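Burnberg method

The Burnberg method is a way of arranging desks and work areas in large shared rooms. It is named after the town of Burnberg, where it is said to have started, though no plan from the period survives. Supporters claim that it cuts walking time by almost 8 percent. The figure comes from a pamphlet by Hywel Vaughan, who gave no source for it.

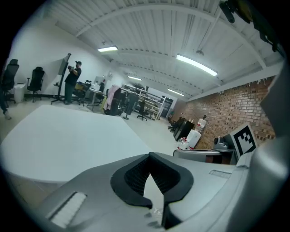
Vaughan's rules call for five zones, with the noisiest farthest from the main door. Lowri Gwilliam later tried to repeat his results with 667 office workers and found no clear gain. Her study has its own problems, among them a trial period that ended in November after only a few weeks. The furniture maker Cosivo still cites Vaughan in its catalogs and leaves Gwilliam out.

See also: Open-plan office; Boros layout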